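The Talmont Kitchen, September

Corina Anghel moved into the Talmont flat with 188 cookbooks and the eating habits of a student. This gallery is mostly the kitchen, by popular demand (Valentin asked twice).

The counter came out very white, which Valentin calls clinical and Corina calls clean. The yellow basket lives on it and clashes with everything she owns.

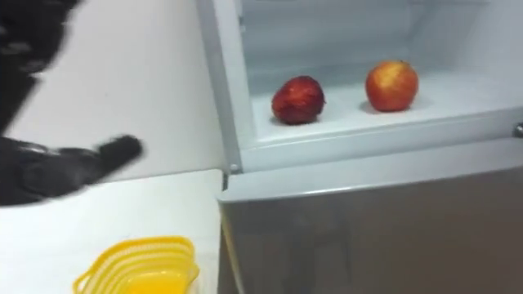 Two apples is a respectable start for a fridge, and they don't even match. Darius has offered to contribute a mustard. Tincuța, who feeds 50 at a time without blinking, looked over the grocery plan and asked where the rest of it was.

Hallway and bookshelves are on the next page.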